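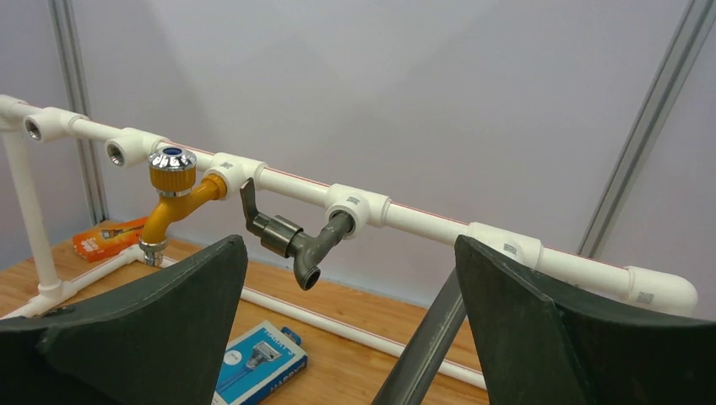
*Yellow faucet, gray faucet, and a couple of open threads still waiting.*

**1/**
So can a machine do plumbing chores yet? I keep getting asked, usually by people with a drip under the sink. I spent the afternoon at the Nirnmont bench and I have opinions!

**2/**
Threads are the hard part. You and I feel a cross-thread in half a turn and back off. An arm has to work that out from a camera and a bit of motor load – and it's happy to keep cranking.

**3/**
Two arms help a lot. One can deal with a part while the other clears stuff out of the way. My dad did that with one hand and his teeth.

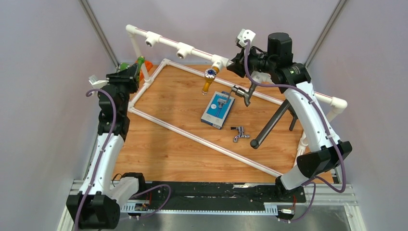 **4/ What I'd trust it with**
Sorting parts on a shelf, sure. Handing me a faucet, sure. Alone under my kitchen sink with the water on? Ask me in 5 years.

**5/**
Subira Ndung'u (ran the shop floor at Morby, very hard to impress) is stricter than me. Her rule is 96 good fits in a row before she'd let one near a customer's bathroom. I said 10 and she laughed at me.

**6/**
The clutter is what I'd watch, though. A clean table is easy, but my counter has never been clean. 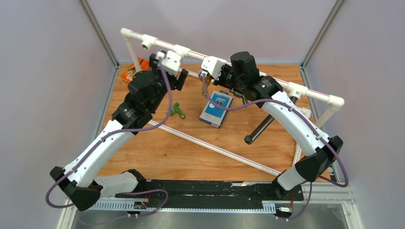 And a home is way worse than a bench, with cabinet doors, bad light, a cat. I'd still take a slow arm that puts the groceries away over a fast one that only does faucets. Going back in June, will post more then.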